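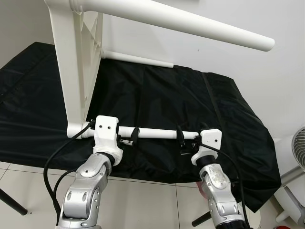 Chapter 7
Furniture and the Household Budget

A household buys food every week and pays rent every month, but it may buy a dining table only once in twenty years. Goods of this type are called durable goods. They are paid for at one time and used over a long period, and for that reason they raise questions that ordinary spending does not. How should the cost of a chair be compared with the cost of a meal? When should a worn item be repaired, and when should it be replaced? What is a used item worth to its next owner?

This chapter takes up these questions through the records of two towns, Wirkberg and Prosach. The records were gathered by the economist Thirumalai Shetty, who asked 377 households to list every piece of furniture they owned, the price they had paid for it, and the number of years they had kept it. The lists covered kitchens, bedrooms, porches and storage rooms. Plastic chairs were entered alongside carved cabinets, and inherited pieces were given a price of zero.

Two findings from the study will be used throughout the chapter. First, the purchase price was a poor guide to yearly cost. A sofa bought for $1,629 and kept for 18 years cost its owner less per year than one bought for $385 and kept for three. Second, households in Prosach kept their furniture longer than households in Wirkberg, although their incomes were similar. Shetty linked the difference to the Warrier repair shop in Prosach, where a loose joint or a cracked seat could be mended for less than $50.

Section 7.1 defines yearly cost and shows how it is calculated. Section 7.2 considers repair, including the value of the owner's own time. Section 7.3 turns to the secondhand market and explains why prices fall sharply in the first year of ownership. Section 7.4 examines buying on credit, using the installment plans once offered by the Wundton department store.

Students should review the treatment of interest in Chapter 4 before beginning Section 7.4. A calculator is needed for the problems at the end of each section.

Key terms: durable good, yearly cost, resale value, depreciation, installment plan

7.1 Yearly Cost

The yearly cost of a durable good is its purchase price, plus any repairs, minus its resale value, divided by the number of years it is kept.

Contact the publisher | Copyright, all rights reserved | Back to top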